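Home Notes Bench Archive About

4th November
Posted by Evaristo Escobedo

The arm budget for the Saltport bench is at its third draft, and the total is still wrong in the same place. The arm is the easy line. Rellaslow quoted a price and has held it. Everything bolted to the arm, or standing under it, is where the money moves.

Cletbridge wants 496 for the table with the leveling feet and the thick top. I had budgeted for a plain workbench. Dalibor Polák went through the load figures with me and his view is that a plain workbench will rock at full reach, and then we will spend the difference on shims and lost afternoons. I moved the table up and cut the spare gripper.

Lead times, as of this week:

Arm: 7 weeks from deposit.
Table: 5 weeks.
Gripper fingers: 2 weeks, cut by Mikuš from our drawing.

The order of purchase follows from that. Deposit on the arm first, table two weeks later, fingers last so the drawing can still change. Power and the emergency stop go on the same order as the arm – I don't want two invoices for things that have to be wired together.

Until the hardware lands, the work is all in simulation. It costs some electricity and my evenings, and it is already changing the list. The mounting position is the main question. With the base set near the far edge, the whole front of the table stays open for parts, but the arm ends up close to the wall and the cable run gets tight. 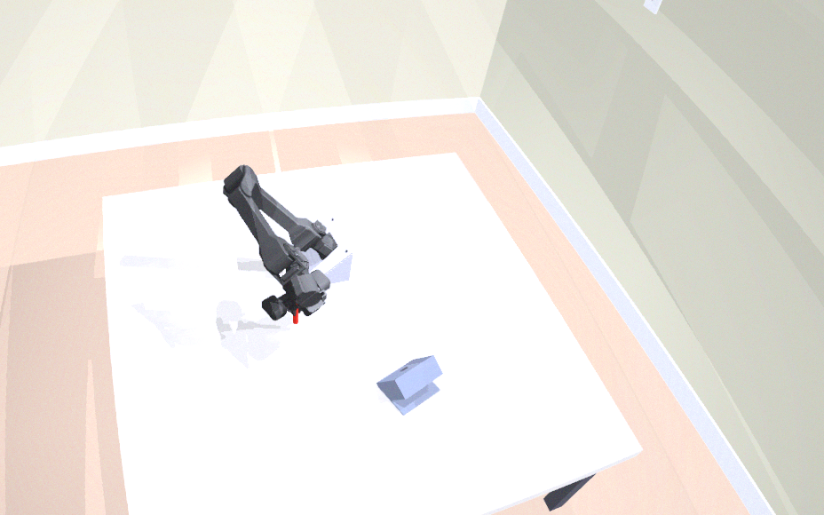
The other open line is the size of the top. A smaller square would save on freight and fit through the side door without taking the legs off. Dalibor wants the margin. I would like to see a month of pick positions before paying for surface we never use, so the table order stays unsigned for now.

Still missing from the sheet: floor anchors, a second power supply, and whatever Rellaslow charges for the mounting plate – the quote says "on request".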